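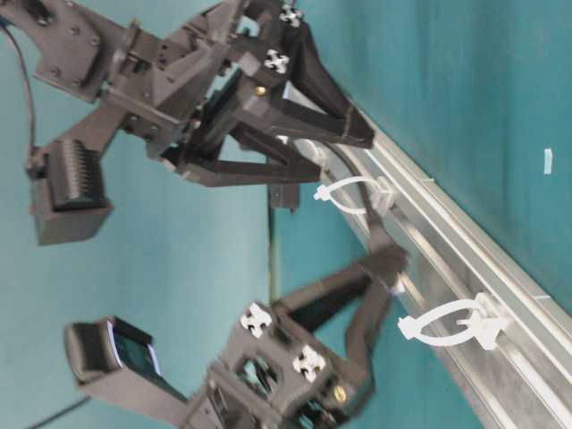

Tradholm Recipe Cards

I typed up my family's recipe box and then kept going, because people at the Zornham flea market kept selling me theirs. So now there are 3724 recipes in one folder, from 54 different boxes, and you're welcome to all of them!

What's in it

cards.csv has one row per card. The columns are box, card, title, ingredients, steps and notes. The notes column is my favorite — it's whatever got scribbled in the margins, so you'll find things like "too sweet" and "double for church" and one whole argument about lard.

boxes.csv tells you where each box came from, as far as I know. A lot of them just say "flea market", sorry.

Spelling is left the way I found it. If a card says "choclate", so does the file. I did fix fractions, so a half is always 1/2, and oven temperatures are all in Fahrenheit. Cards that only said "hot oven" still say "hot oven".

Stuff to watch out for

Box 12 is mostly pickles and the handwriting is awful. Anything I couldn't read is marked [?], and there are plenty of those (vinegar amounts too, so please don't can anything from that box without checking a proper canning guide).

Lots of recipes show up more than once. Everybody had the same lemon bars. I left the repeats in, since the small differences are half the fun, but if you don't want them, dupes.txt lists the ones I spotted.

The Grema box has 2000 cards all by itself and it's heavy on gelatin salads. If you're counting ingredients across the whole set, maybe leave that one out or your top result will be lime gelatin. Ask me how I know.

Using it

Cook from it, print it, make charts, whatever you like. A link back is nice. If you can make out any of the [?] words, open an issue with the box and card number and I'll fix it in the next update, probably in April.

Still to do: the Tehrani box, which is mostly rice dishes and smells wonderful.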